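Plindico: glossário aberto de tricô em português

Versão de Jul 15, 2019

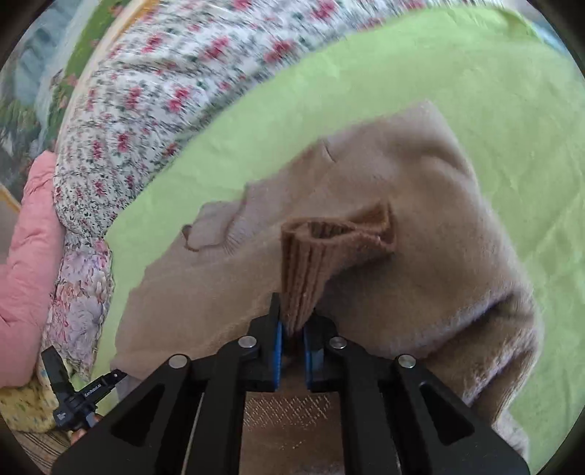

Punho canelado marrom em suéter de tricô bege.

O Plindico reúne termos de tricô usados no Brasil e em Portugal, com variantes regionais e a abreviatura que costuma aparecer nas receitas. Nasceu de uma planilha minha, cheia de rabiscos, e hoje tem 2491 verbetes! Ainda me espanto com a quantidade de jeitos de dizer "ponto meia" (jérsei, liga pelo avesso, e por aí vai).

O que tem no pacote

termos.csv: o glossário em si, um verbete por linha
abreviaturas.csv: 269 abreviaturas, muitas delas ambíguas
receitas/: trechos curtos que mostram o termo em uso
notas.txt: dúvidas em aberto, sem ordem nenhuma

Campos de termos.csv

termo, variante, regiao, abreviatura, ingles, definicao, fonte

O campo regiao aceita BR, PT ou vazio. Vazio quer dizer que não consegui confirmar, e são uns 200 casos. O campo ingles segue a terminologia americana; a britânica vai entre parênteses na definição.

Como usar

Os arquivos estão em UTF-8, separados por ponto e vírgula. Se a planilha mostrar "tricÃ´", escolha a codificação na hora de importar. Quem usa o leitor Hondari pode abrir a pasta inteira direto, e a busca ignora acentos.

De onde vieram os termos

Revistas antigas, rótulos de novelo, apostilas de curso e a lista de discussão Marino, que é uma mina de ouro para vocabulário de barras, golas e punhos. Crochê ficou de fora, fora os pontos de acabamento.

Problemas conhecidos

"Malha" aparece com três sentidos no mesmo verbete e preciso separar. "Canelado" e "barra" remetem um ao outro em círculo. As tranças estão bem fraquinhas ainda.

Próxima versão

Sai em September, com os pontos rendados e a conversão de agulhas da tabela Pridby. Mande sua variante, mesmo que só a sua avó fale assim!

Licença: CC BY 4.0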